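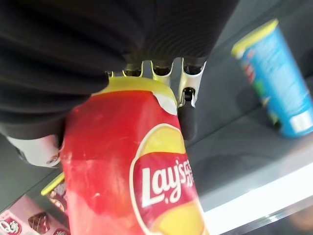

Steel table, glass table and far too many crisp tubes

1004 views
3 shares

crumbdrawer
28 May 2018

Hello all, long time reader, mostly of the stain threads. We've taken on a shared room over a shop in Skeltness and I've ended up as the person who cares about the furniture, so please be kind. There are two tables in it. One is a stainless steel thing that I'm fairly sure started life in a kitchen, and the other has a smoked glass top. Both show absolutely everything. I wipe, I stand back, the sun comes in and it looks as if a dog has been licking them.

The other half of my problem is snacks. Everyone grazes in there and what they graze on is Lay's in the tubes, because one of us has a supermarket near home that does the imported ones with the Chinese writing on (the flavours are brilliant, I'm not complaining about the flavours). Nothing gets finished. There's always a red one and a green one on the go, and they leave greasy rings and salt and little shards all over the steel.

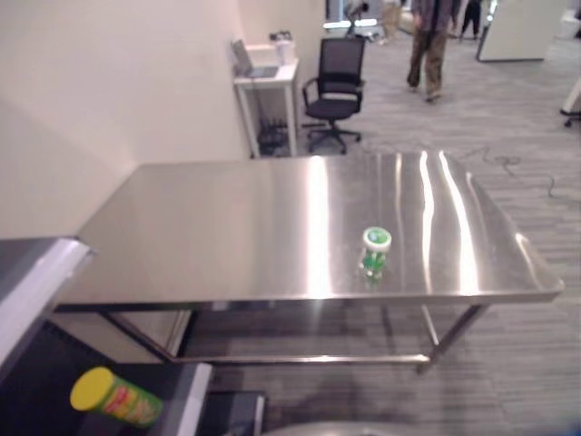
I should say the floor is carpet, grey, quite hard wearing, and the steel table stands straight on it, so anything I brush off the top goes into the pile and stays there until I get the hoover out. I've got a dark bin at the side which was meant for rubbish and has somehow become the place where crisps go that people still want. I found a lid in there last week with no tube at all.

So, two questions. What do you use on brushed steel that doesn't streak? And what does anybody do with the tubes when they're done? They seem too sturdy to chuck but I've got a shelf of them now and I'm getting looks.

5 likes

tabletopper
Washing up liquid, one drop in warm water, microfibre, then a second dry microfibre straight after. Go with the grain! If you go round and round you'll see every circle. I did twelve years in school kitchens and we never used anything else on the benches.

pewter_lane
Going to disagree with that, sorry. Soap gets the grease off but it leaves a film and the film is your streaks. I do soap, then plain water, then the tiniest bit of baby oil on kitchen roll and buff like mad. Comes up like a shop window and fingerprints don't grab as much.

tabletopper
Baby oil on a table people put food on, though? And then salt and crisp dust stick to the oil. I'd rather have a streak.

pewter_lane
It's a TINY bit, and they're in a tube, nobody's eating off the metal.

crumbdrawer
They are eating off the metal. I've seen them do it.

hobbinettle
Ha. Then it's soap. For what it's worth I've got a similar table in the garage and I stopped minding about the light on it once I turned it so the long side ran towards the window. The shine is going to be there whatever you do, it's metal. Streaks look much worse when the light is crossing the grain than when it's running with it. Free to try and takes a minute if you've someone to take the other end.

Mine has a low bar joining the legs like the catering ones do, and that's the bit I always forgot. Dust sits on it and then your shins collect it. Do the bar before you hoover.

2 likes

crumbdrawer
Just went and ran a finger along ours. Thanks for that, I was happier before. Will try turning it on Wednesday when there's someone in to help lift.

Any thoughts on the glass one while you're all here? It's dark, sort of smoky grey, with a polished edge and a proper square corner that I have now met with my hip on several occasions. It's a lovely thing but it's basically a mirror. You see the ceiling in it and every cable in the room, and then you see my cloth marks on top of the ceiling. I've been using the Plistell spray because there was a bottle under the sink when we moved in.

mrs_ottershaw
Ooh, I had smoked glass for years, a Brindenholm coffee table that weighed as much as a small car. Dark glass is miserable with spray cleaners. You put on twice what you need because you can't see where you've been, and then it dries before you get to it. Spray the cloth, don't spray the table. Or give up on the spray and use white vinegar in water, a splash in a jug, and an old cotton pillowcase. Microfibre always left me with fluff on the dark stuff, no idea why, it's fine on windows.

Do the edges separately with a dry corner of the cloth. They hold the smears and then they shine, and it's the first thing you notice walking in. And I kept felt pads on everything that lived on top. You'll get scratches otherwise, and on dark glass a scratch never stops catching your eye.

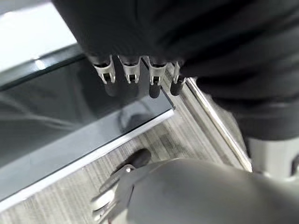 pewter_lane reckons vinegar is overrated and she'll be told off for saying it. Plain hot water and newspaper, that's what my nan did on the glass in the front room and you could have done your hair in it. Yes I am talking about myself in the third person, it's been a long bank holiday.

mrs_ottershaw
Newspaper ink isn't what it was! I tried it a couple of years ago and ended up with grey hands and a grey windowsill. But if it works for you, carry on.

hobbinettle
Can we get back to the tubes. I have opinions about the tubes.

I keep them. Long thin things are a pain to store and a crisp tube is the right shape for nearly all of them. Knitting needles, paintbrushes, dowel offcuts, those bamboo skewers that stab you in the drawer. Wipe the inside with a barely damp cloth, leave the lid off for a couple of days, then a spoonful of bicarb in overnight if it still smells of sour cream. I cover mine with leftover wallpaper but if yours are the bright red ones with the yellow lids I'd leave them alone, they're cheerful.

4 likes

tabletopper
And this is how you end up with a shelf of them. How many skewers does one person own? I was a keeper too until I moved house and found a whole box of tubes with other tubes' lids in. Chuck them. A tub you're going to use someday is rubbish with a nice lid on.

hobbinettle
Rude but I'll allow it.

crumbdrawer
I'm leaning towards keeping a couple for pens and letting the rest go. What I'd really like is for the half full ones to stay in one place with their lids ON. They get put down on their sides, or left leaning on things, and then somebody picks one up by the top and the lid comes away in their hand and it's crisps everywhere. We've got one of those little squat tubs as well, white lid, green and white round the side, and it gives me no trouble at all because it just sits there on the steel. More of those please.

mrs_ottershaw
Get a washing up bowl or a deep tray and stand the tubes up in it, packed close so they can't topple. I put a folded tea towel in the bottom of mine for the crumbs, and on a Friday you take the towel out and shake it over the garden. Nair used to do a good heavy tray with sides, I got mine from the market, but anything with a lip would do. Just not the same bin you're using for rubbish.

pewter_lane
Also hold them round the middle, not by the lid. My lot all grab the lid. The cardboard ones are a bit slippery when they're new and shiny, and with greasy fingers you've no chance.
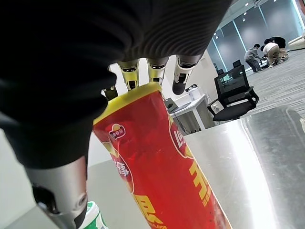
fennel_and_co
Can the empty tubes go in the ordinary cardboard recycling?

tabletopper
Depends on your council. A lot of these tubes are a mix of card, foil lining and a metal bottom, and plenty of places won't take them at the kerb because they can't be pulled apart easily. Ours says general waste for the tube, and the plastic lid can go in with plastics. Look on your council's A to Z page, there's usually an entry for crisp tubes specifically.

fennel_and_co
Ta, ours says general waste too. Bit sad really, I've been putting them in with the boxes since October.

hobbinettle
Another one for keeping them, then. I rest my case, which is full of knitting needles.

crumbdrawer
Update for anyone following. I did the glass with vinegar and a pillowcase last night and it's the best it has looked since we got here, so thank you mrs_ottershaw. Steel had the soap and two cloths, with the grain, and I'd say it's three quarters of the way there. There's a patch near the front where it rolls over the edge that still goes cloudy when it dries. Is that limescale? We're in a hard water bit.

tabletopper
Sounds like it. Use boiled water from the kettle, once it's cooled a bit, instead of straight from the tap, and dry the front edge first. Everyone leaves it till last because it drips.

pewter_lane
Or baby oil.

tabletopper
No.

11 people are watching this thread
648 comments in Surfaces and Stains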